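June, late, almost midnight

What a night with Clilon! I had only meant to swap the wrist bracket (print number four, and the holes line up at last), but then it fit, and once it fit I couldn't leave the thing sitting there. So I moved the whole rig over to the sink and kept going till my back complained. The Yeoman servo still hums when it holds a pose. I don't mind it – I kind of like the company.

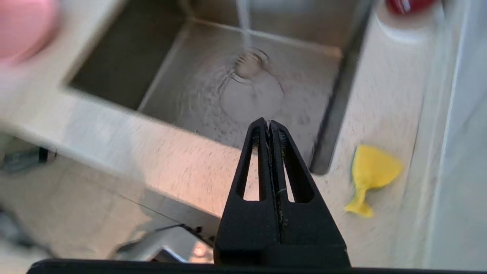
The big job was the wrist wobble. I took 589 off the acceleration number in the Sostow config, saved it under a new name this time (learned that one in March), and ran the short reach over and over. So much smoother! The cable still wants to creep toward the elbow, and I need a proper clip there. Zip ties for now.

Then plates. I've been wanting to get to plates for weeks.
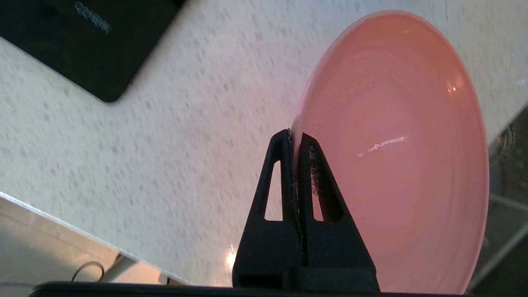 The pink plate, held by the rim between the two fingers.

I set the grip at 100 in the Jorneseo panel, then brought it down in small steps and wrote each one on the back of the parts list. Must copy those into the notebook before I lose the page again. Also want to try a softer pad, and maybe a wider finger if I can find the old file.

Last thing was lining it up with the faucet, slow moves only, three passes.
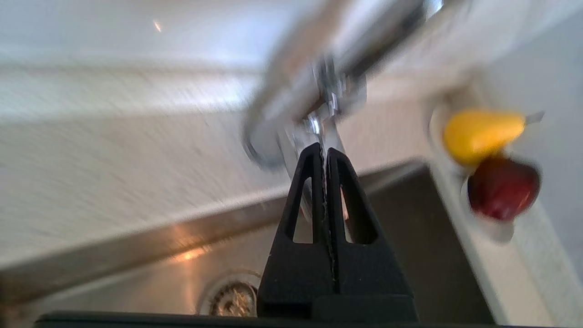

Fingers closed over the sink, faucet just past the tip, yellow and red knobs off to the right.

Need: M3 screws, cable clip, more black filament. Tomorrow I start on the left-hand reach.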